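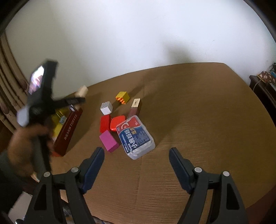 Handgreifer Boseck: Wenn die Backen nicht mehr das tun, was der Datensatz behauptet

Der Fehler E7 am Boseck meldet sich nie beim Einschalten, sondern zuverlässig dann, wenn der Tisch fertig eingeräumt ist. Die Software schreibt dann »Öffnungsweite unplausibel« und zeichnet trotzdem weiter auf, was man als Gelassenheit oder als Konstruktionsfehler lesen kann. Zur Diagnose braucht man zwei Geräte: eines, das bockt, und eines, das zuschaut. Das zuschauende bleibt mit weit offenen Backen über dem Tisch, das andere arbeitet an der roten Toffee-Schachtel und nimmt sich einen kleinen Holzklotz vor. Wer beide Aufzeichnungen nebeneinander abspielt, findet den Sprung in der Öffnungsweite meist schneller als mit dem Diagnoseprogramm von Fundlow, das dafür ein schöneres Logo hat.

Was Sie brauchen

Innensechskant 2 mm
Fusselfreies Tuch, Isopropanol
Das Messblatt von Zalewska (ausgedruckt, ohne Seitenanpassung!)
Zweiter Handgreifer mit fehlerfreier Kalibrierung
Geduld, nicht im Lieferumfang

Schritt 1: Stecker ziehen

Akku abklemmen, 28 Sekunden warten. Das Handbuch sagt 10, das Handbuch kennt aber den Kondensator auf der neuen Platine nicht. Finger währenddessen aus dem Gestänge. Die Hebel haben wenig Kraft, aber sie haben Kanten, und Ishbel Gunn trägt seit Februar ein Pflaster, das als Sicherheitsunterweisung völlig ausreicht.

Schritt 2: Gelenke prüfen

Backen von Hand langsam schließen und öffnen, sieben Mal. Hakt es immer an derselben Stelle, sitzt Schmutz im Gelenk. Hakt es jedes Mal woanders, ist ein Bolzen locker. Hakt gar nichts, weiter mit Schritt 3 und bitte nicht aus Gründlichkeit trotzdem alles zerlegen. Ich habe das einmal gemacht. Eine Scheibe liegt vermutlich noch unter dem Schrank.

Schritt 3: Nullpunkt neu setzen

Akku anklemmen, Backen ganz schließen, Taste halten, bis der Zähler steht. Der Sollwert bei geschlossenen Backen ist 1.343. Abweichungen im einstelligen Bereich verzeiht die Software, alles darüber kommt als E7 zurück, gern am Freitagnachmittag.
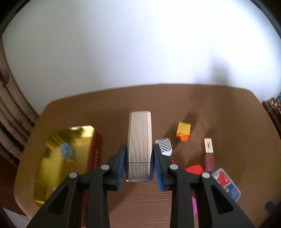 Schritt 4: Greifprobe

Für die Probe taugt nur ein Gegenstand, der schmal ist, hart ist und Rutschen sofort verrät. Schaumstoffwürfel sind ungeeignet, die verzeihen alles. Ein metallisches Etui in Feuerzeugform mit feinen senkrechten Rillen, aufrecht zwischen die blauen Polster geklemmt, ist dagegen unbestechlich: Steht es schief, sieht man das an den Rillen, und an der dunklen Quernaht im unteren Viertel lässt sich ablesen, ob es nach unten wandert. Beide Polster müssen anliegen. Drückt nur eines, zurück zu Schritt 2.

Jetzt eine Minute halten und dabei den Messwert beobachten. Bleibt er stehen, ist der Nullpunkt in Ordnung. Läuft er weg, obwohl das Etui stillhält, ist der Geber defekt. Den gibt es als Ersatzteil bei Zorkdale, Lieferzeit nach Stimmung.

Schritt 5: Alte Aufnahmen aussortieren

Alles seit der letzten sauberen Kalibrierung markieren, auch die Aufnahmen, die gut aussehen. Gerade die. Eine falsche Öffnungsweite fällt im Video nicht auf, der Arm, der später danach greift, nimmt sie aber wörtlich.

Stand: 16.02.2024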